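Does a local sports club survey mean anything?

Our council has put out a report saying 7 in ten residents want more spent on grassroots sport. The sample was 910 people, in a town of far more. My badminton club, Plukmont, is being asked to back a new hall on the strength of it. Should I believe the figures?
Posted by Lunder, 8th February

Skillel
I'd be careful. 910 is a decent sample if the people were picked at random, but most of these surveys are filled in by whoever is already at the sports centre. Ask how they were found. 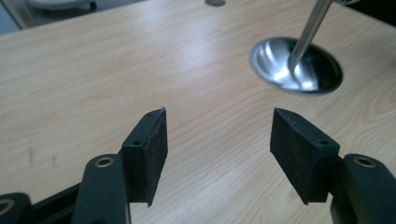 Wanting more spent on sport costs a person nothing to say. A tick in a box is like those two black fingers spread wide over the bare wood – open, and holding nothing so far. Ask how many would pay a yearly fee and the figure will drop, I promise you.

Ásgeirsdóttir
Agree with most of that. Our club got the same sort of report and the hall was priced at 3135 a month to run, with bookings covering roughly half. That was in September and we still have no answer on the rest.

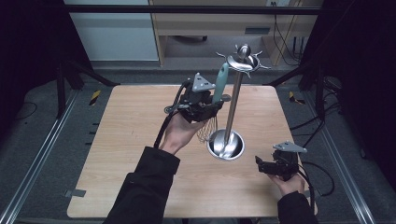

Check who would use the hall on a weekday morning too. Ours was sold to us as "multi-use", which meant badminton, a toddler group and a cookery class wanting somewhere to put a rack with a ladle on it and a whisk with a teal handle. Only 2 of those groups ever signed anything. Get it in writing before your club backs it.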